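Can a machine tidy a bedroom yet? Project report, second year, Practical Automation
August 15, 2021
By the household group, Drarkberg College

1. What we set out to do

Our question was whether machines can do ordinary chores in a home or a shop, with the equipment a college like ours can get hold of. We read a good deal before we started and found that most of what is written falls into two piles. One pile says home robots are nearly ready. The other says they are decades off. Neither pile told us much about which chores are hard and why, so we picked three and tried to find out.

The chores were folding tea towels, putting tins back on a shop shelf in the right place, and sorting small personal items into a divided tray. The first and last were meant to stand for housework. The shelf job was added in February, after the Godemura hardware shop agreed to let us use one bay of shelving outside opening hours.

2. Equipment

We used the department's arm, which is a six-joint bench model, with the Nunduteck two-finger gripper that was already fitted. For teaching the arm we used a hand-held gripper with the same opening width. A person holds it and does the job, the movement is recorded, and the recordings are used to train the controller. We had read that this is quicker than steering the arm with a joystick and we agree with that. One afternoon with the joystick was enough.

The training software was the open version the previous year's group had set up. We changed very little of it. Most of our time went on recording, throwing away bad recordings and recording again.

3. Recordings

We made 438 recordings altogether. After checking, 297 were kept. The rest were dropped for the usual faults: the item slipped, the person doing the job stopped halfway to think, or the view was blocked by an arm or a sleeve. We had not expected to lose so many. Next time we would check them on the same day, as by the time we noticed the sleeve problem we had been repeating it for a fortnight.

The recordings were made in the lab, in the shop and in bedrooms and kitchens belonging to members of the group and their families. We wanted real rooms because lab tables are flat and hard, and beds are neither of those things. It also meant the lighting was different every time, which caused trouble later on.

4. Tins on a shelf

This was the easiest of the three by a long way. Tins are stiff, they are all the same shape and they stay where they are put. The arm learned to pick a tin from a crate and stand it on the shelf, and it could find a gap in a row if the gap was wide enough. It did badly when two tins in the crate were touching. It would close on both rims and then lift neither, or lift one and drop it.

The shop staff watched a session and their view was that the arm was slow but that they would not mind it doing the back-breaking bottom shelf. They also pointed out that putting tins up is the small part of the job. The larger part is turning the old stock to the front, checking dates and noticing that something has leaked. We had not tried to teach any of that.

5. Tea towels

Towels were the worst. A towel flat on a table could be folded in half if it was placed square to the arm. A towel dropped in a heap could not be folded at all, because the arm never found a corner. People find a corner by feel, running the cloth through their fingers, and our gripper has no sense of touch. We tried marking the corners with coloured thread. It helped with the finding, but then the arm pinched two layers at once and the fold came out as a roll.

We stopped work on towels early and moved the remaining time to the tray.

6. Sorting into a tray

The tray task came from a complaint in one of our own homes about hair things being left all over the place. A shallow lid with partitions makes a decent tray, and scrunchies and headbands make a fair test, as they are soft but small enough to be picked up whole.

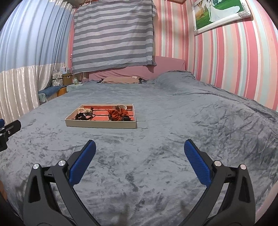 We expected the soft items to be the problem, and for the arm they were only part of it. A scrunchie can be gripped nearly anywhere and it does not matter much how it lands, so long as it lands in the right compartment. Headbands were harder. They are springy, and if gripped near one end the other end swings round and catches on a partition. We got better results by keeping only the recordings where the headband was gripped in the middle.

Dark items lying on top of each other were also a problem. The controller often treated a bunch of black scrunchies as one thing. A person would simply pull at one and see what came with it.

The bed itself mattered more than we had planned for. A tray on a soft blanket tips when it is pressed at the edge, and the blanket moves when anything drags across it. In the lab we could leave the tray in one spot all day. On a blanket its position had to be found again after nearly every move. We now think any claim that a robot can tidy a bedroom should say what surface it was tested on.

7. Results

The trained arm was given 236 attempts across the tin and tray tasks. Towels were left out. Tins went well if they were spaced apart in the crate. The tray task worked more often than not on a table and failed more often than not on bedding. Full tables are in the appendix, which is held in the department office with the recordings.

We should say that a person was standing by with a hand on the stop button for every attempt. None of our tests shows a machine working alone.

8. What we think

On the shop floor, a slow machine that puts stiff goods on a low shelf looks possible now, provided someone sets up the crate for it. In the home we do not think so, at least with equipment like ours. The single movements can be learned. Telling what is in a pile, coping with a surface that gives, and knowing when a job is finished are all still done by the person nearby.

If the project is carried on, we suggest leaving towels alone until there is a gripper with some sense of touch, and making all tray recordings on bedding from the start. The Sakamoto workshop has offered the loan of a softer set of finger pads and these should be tried on the headbands first.

Related reports
Sweeping round chair legs: a small comparison
Can a conveyor sort odd socks?
Shelf labels and how machines read them
Notes on borrowing the bench arm

Contact: Department of Practical Automation, Drarkberg College | © 2021 Drarkberg College | Back to top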